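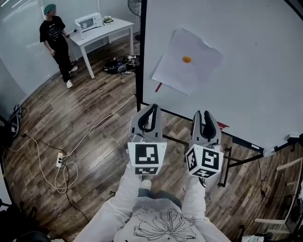
Wood floor and white board, seen from above

Search this site
Type and press enter

Filed under: Minutes, Fan Club, Tour News

Vivurar Fan Club, regular meeting
Tue 21 July

Povilas Jankauskaitė in the chair. 22 members present. Minutes of the last meeting were approved with one correction: the Yensuk show was in February.

1. Album release
The band's label, Lovitz, has confirmed that the second album, Pundley, will have 18 tracks. The listening party will go ahead at the usual hall. Doors open at six. Members may bring one guest each. The chair asked that no one post audio from the party before the album is out.

2. Group tickets
The club was offered 449 tickets for the Yensuk date, all standing. Seated tickets have to be bought through the venue. A member asked if the limit of two per person could be raised. It was put to a vote and the limit stays at two. Unclaimed tickets go back to the label.

3. Fan chant
The draft chant for the opening single was read out. Several members found the second verse too fast to follow. A slower version will be sent to the mailing list and tried at the listening party.

4. Light sticks
Old light sticks will not sync with the new show. The label has no trade-in plan. The chair will write again and ask for a member discount.

5. Other business
The birthday banner for the drummer needs a new design, as the venue does not allow anything wider than 5 feet. Drafts to the chair by email.

Meeting closed at 8:40.

Related
Pundley track list: what we know so far
Yensuk venue rules for banners and bags
Minutes of the February meeting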